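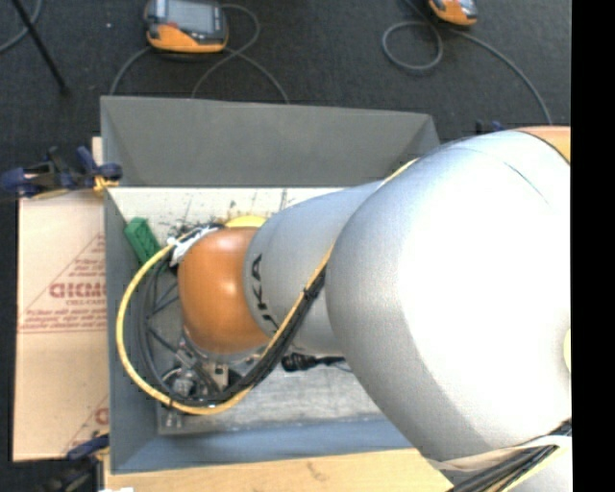
The ferry to Clumis left at dark and I was on it with one bag and the wrong shoes. My sister's shoes. I'd grabbed them off the mat without looking and they pinched all the way down the hill.

Seats all taken. Stood by the snack counter. Coffee, two sugars, lid that didn't fit.

I had 2,594 in the envelope, which was the whole of what our father left, minus the funeral, minus the plot. My sister wanted it for the roof. I wanted to give it back to the man he took it from. We'd fought about that since April, on the phone mostly, then in the kitchen, then not at all, just doors.

He wasn't even sure to be alive, the man. All I had was a street in Clumis and the name of a shop, Tandex, lamps and clocks repaired. And my father in the hospital bed saying 2,000, I owe him 2,000, over and over, like a bus number he was scared of missing.

Rough crossing. A kid threw up in a hat. His mother held it the rest of the way, very straight, looking out at nothing.

I slept maybe. Woke up and there were lights, and everybody standing already with there coats on.

Clumis was shut. I should of thought of that. 1st January, every shutter down, paper streamers stuck to the wet road. I walked up from the harbor past the bank, past the Zeleke hotel with one lamp on in the lobby and a woman asleep behind the desk. Asked a man with a dog where the street was. He pointed with the leash. The dog went that way too and he had to haul it back.

Three streets up, left, left again.

Tandex was a narrow place. Green door. The sign had been painted over once and the old letters came through. Clocks in the window, all stopped, all at different times, and a tray of watch straps gone pale from the sun. I knocked. Felt stupid. Knocked again.

A window opened upstairs. Old woman, hair in a net.

We're closed, she said.

I know. I'm looking for the man who had the shop.

She looked at me a good while. Then at the shoes, I think.

You're from Ultari, she said. You have the voice.

Yes.

You're his girl.

I didn't know which his she meant. I said yes anyway.

She came down. It took a long time, I could hear each stair. The door stuck and I pushed from my side and she pulled from hers and then we were standing very close, two strangers, breathing. Her kitchen was behind the shop. Hot in there. Soup on. She gave me a chair with a cushion tied to it and I put the envelope on the table before I could lose my nerve.

It's two thousand, I said. What he owed. There's more in there, you can have it - I don't know what sixteen years does to money.

Sixteen, she said. Is that what he told you?

She didn't touch it. She got a bowl down, wiped it with her apron, filled it, set it in front of me. Then she sat across and folded her hands.

My husband never lent him anything, she said. I did. And it wasn't a loan.

The soup was too hot to eat. I ate it.

He was going to send for me, she said. That was the fare, and the first months of a room. I had my case packed under the bed. I used to check it when my husband was downstairs with his clocks. Winter things on top, then I changed it over to summer things.

Did he write?

Once. He said your mother was sick.

She was, I said. She was sick a long time.

Well then, said the old woman.

Somewhere in the shop a clock was going after all - a small one, quick. I hadn't heard it from the street. She pushed the envelope back over to my side, past the salt, and asked did I want bread.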